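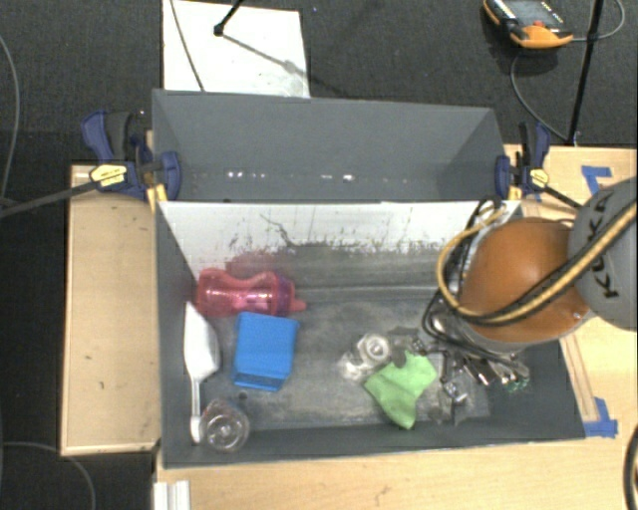

Ticket: Returns sorting, mixed-item bin
Opened by: Vivek Goel
Site: Cloreo, returns room
Opened: July 20, 2023
Priority: 3
Status: Closed, follow-up in December

Problem as reported

Mixed household returns are coming off the bench with the wrong category on the label. The two types most often confused are clear plastic containers and clear plastic bottles or cups. Both go into the grey bin with everything else, and against the scuffed grey floor they are easy to miss or to book under the wrong line. Two crates went back from Delis this month with clear items listed as absent. In both cases the items were in the crate, under a cloth.

Second complaint, same ticket: scratches on the whitish inner rear wall of the bin. Packing staff asked whether the bin should be withdrawn.

Log entry 1

Went through the bin with the current mixed load in it. Load is typical for this line: a pink bottle, a blue box, a white scoop-type utensil, a clear round container, a clear bottle or cup, a green cloth. Coloured items give no trouble. The pink bottle and the blue box can be identified from standing height at the bench.

The clear round container was in the front left corner by the end of the utensil handle. From the right-hand side of the bench it is easily overlooked. The other clear item was further to the right, with the cloth partly alongside it.

Log entry 2

Checked the item list. The list supplied by Sachdeva has one line reading "clear plastic, misc." and nothing else for transparent goods. Staff have been choosing between that line and "bottle" according to habit. No written rule found. Asked for the line to be split.

Log entry 3

Tried a darker liner on the bin floor. Clear items stood out slightly better but the liner moved whenever a box was slid across it, and small items went underneath. Removed. Do not repeat with a loose liner.

Tried lowering the bench lamp. Worse. Glare on the tall grey panel behind the bin, and the shine on clear plastic made the outline harder to read. Lamp returned to its former height.

Log entry 4

Changed the order of work. Cloths and other soft goods are now taken out first, shaken over the bin, and booked before anything else. Clear items come second, coloured and solid items last. Ran this for 100 items with two people on the bench. Wrong labels: 2. Missed items: 0. Both wrong labels were clear containers booked as bottles, before the revised list had been put up.

Log entry 5 (bin condition)

Marks on the inner rear wall are dark and ragged and are concentrated along the bottom part. There is also a thin curved scratch left of centre, and a dull reddish patch. Floor has pale abrasions and a light line towards the rear. Ran a gloved hand along the wall and floor. No raised edge, nothing that would catch fabric. No cracks found at the corners.

The reddish patch did not shift with a damp cloth. Fladico cleaner, diluted 1 to 4, took off a little. No colour came away on a white cloth pressed against it afterwards, so it is treated as a stain and left.

A small dark spot on the floor near the blue box was queried by the bench. Wiped over. Gone.

Bin stays in use.

Log entry 6

Revised list received from Sachdeva and put up at the bench. Transparent goods now have separate lines:

Clear container, round
Clear bottle or cup
Clear plastic, other

Where the item is crushed or creased and the type is in doubt, book it under "other" and write a short note. Do not press it back into shape to find out.

Comment from bench

Can utensils have their own line as well? The white scoop has been booked as "kitchen, other" and as "laundry, other" in the same week.

Reply, V. Goel

Agreed, but on a separate ticket. Use "kitchen, other" for all scoops until then and add the colour in the note field.

Comment from bench

Is the order of work the same when there is no cloth in the load?

Reply, V. Goel

Yes. Start with the clear items.

Resolution

Cause of wrong labels: single list line for all clear plastic, and clear items left until last. Corrected by the revised list and the new order of work. Delis has been sent corrected sheets for both crates.

Cause of wall scratches: not established. Surface wear only on inspection.

Open points

Utensil line to be raised separately.
Fixed liner for the bin floor, price requested, no answer yet.
Inspect the rear wall again in December. Withdraw the bin if any edge can be felt through a glove.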